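**Hasdale Water Path** is a paved walking path in Hasdale, on the Orolton side of town. Opened in 2000, resurfaced twice. Locals mostly call it the Palm Walk, though that name isn't on any map.

## Route

Starts at the Orolton road gate, ends at the Böttcher footbridge. Long straight run first, then an easy bend to the right. Flat the whole way. Grass verge on the water side, slopes down a little – no railing. Thick broadleaf trees on the other side give a lot of shade over the pavement. How much depends on the hour, and walkers who want sun tend to keep going toward the bend.

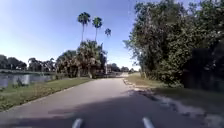
## Plants

Palms are what people come for. Three tall ones with thin trunks stand up over a cluster of shorter palms and leafy trees near the curve, and can be picked out well before you reach them. Planted by Gerd Voß, first groundskeeper of the path, who wanted a marker for the turn. The lower palms hold on to dry brown fronds; these get trimmed in October.

The verge is plain grass, green going to yellowish brown in places. Reseeded after the second resurfacing with a mix from the Hevmont nursery. Results were patchy and a 200-yard strip had to be done over agian.

## Water

Still water runs along the left as you head for the bend, with a line of trees on the far bank. Older town papers call it a canal, newer ones a pond. Poul Briem's local history uses both, sometimes on the same page. No swimming. Fishing allowed with a town permit.

## Upkeep

Town parks office, route number 102 in its list. Edges of the pavement are cut back 3 times a year, mainly on the tree side where the shrubs push out. Malte Schmieder drew up the current schedule. An earlier plan by Detlef Reinholz to widen the path was dropped becuase it would have taken most of the verge.

## See also

- Böttcher footbridge
- Orolton road gate
- Parks and paths in Hasdale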